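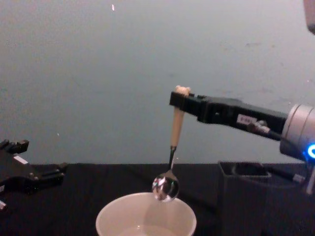

Magazine > Machines > Features

The Spoon Test

Hedegaard's lab owns three parallel-jaw grippers and, until February, had never asked any of them to handle cutlery. Then Skinilham wanted to know which to buy 50 of, and a spoon was what the kitchen had.

The rules are simple. Grip the handle, hold the bowl over a white cup, keep the liquid level. A toddler manages this, with losses.

The Prunel closes hard and fast -- a fine quality in a vise. Its spoon swung sideways on most runs. The Cidero is slower and costs $1,720 more for the pair, and its squared-off black jaws hold a thick handle as if they had been introduced. On a skinny handle it was merely polite.

The third gripper, built in-house, dropped the spoon 2 times before lunch and was excused.

Skinilham has asked for a second round, with soup. The lab is looking for a bigger tablecloth.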